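4 Sorting and loading

Applies to all Drova washers with a front door. Read section 3 before first use.

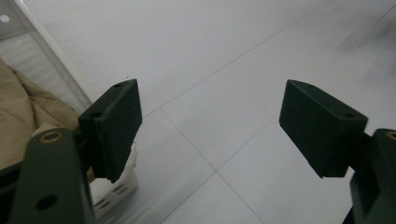 Fig. 13. White plastic basket on a tiled floor, with a beige cloth.

4.1 Before you start
Keep the floor in front of the washer clear and dry. Leave a gap of at least 600 mm so that the door can open fully.

4.2 Sorting
1. Put the basket on the floor beside the door.
2. Read the care label on each item. Set aside anything marked hand wash only.
3. Separate whites, pale colours and darks. Beige and cream items go with the pale colours.
4. Empty all pockets. Close zips and hooks.
5. Turn printed items inside out.

Note: New towels and cloths shed lint. Wash them on their own the first time.

4.3 Loading
1. Open the door and check that the drum is empty.
2. Put items in one at a time. Mix large and small pieces.
3. Stop when the drum is three quarters full.
4. Push the door until it clicks.

CAUTION: Do not stand the basket on top of the washer during a spin. It can slide off.

CAUTION: Wipe up spilt detergent at once. Smooth tiles become slippery.

4.4 Care of the basket
Rinse with warm water and a little washing-up liquid. Do not use bleach or scouring pads. Replacement baskets can be ordered from Flirkov Spares, Flirnberg.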